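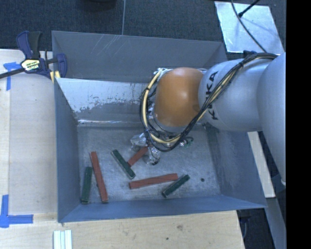 Can a machine clear up after the kids yet? It can pick up a good many things if you put them in front of it one kind at a time, but a living room floor after supper is still beyond it.

So that's where my head has been all October, and I blame Trudy Ngata, who asked me over the fence whether I'd buy a robot to do the toys and the laundry if somebody sold one for $800. I said I'd buy two! And then I lay awake thinking about it, of all the things to lie awake over.

A block in a bin sounds like the simplest job in the world, and my youngest could do it at 3 without looking. But when blocks land every which way, one leaning on another and one jammed down near a corner, your hand does all sorts of clever little things you never asked it to do. You nudge one over, you feel for an edge, you give up on the awkward one and go for its neighbor. I tried it this evening with my eyes shut (red ones, green ones, who could tell) and I was so pleased with my own fingers that I did the whole box twice.

Uwe Brandes came by for soup and thinks I'm being sentimental. He spent years on the shop floor at Wernside and says a big arm will do the same lift all day long and never want a coffee, and that sorting parts out of a heap is coming along faster than I suppose. Maybe so. He did admit that their heap was always the same parts, and that when something odd got mixed in, a person walked over and fished it out. Well, my whole house is something odd mixed in. There was a sock in the bread basket this morning.

What I'd really like is help with the folding. Fitted sheets especially. Heather Baxter swears she has a method and has shown me more than once, and I still end up with a lump.

Anyway, it's past ten and the dishwasher has finished, bless it, and it can't put a single plate away. I'll do the plates, then bed. Must remember to give Trudy back her casserole dish.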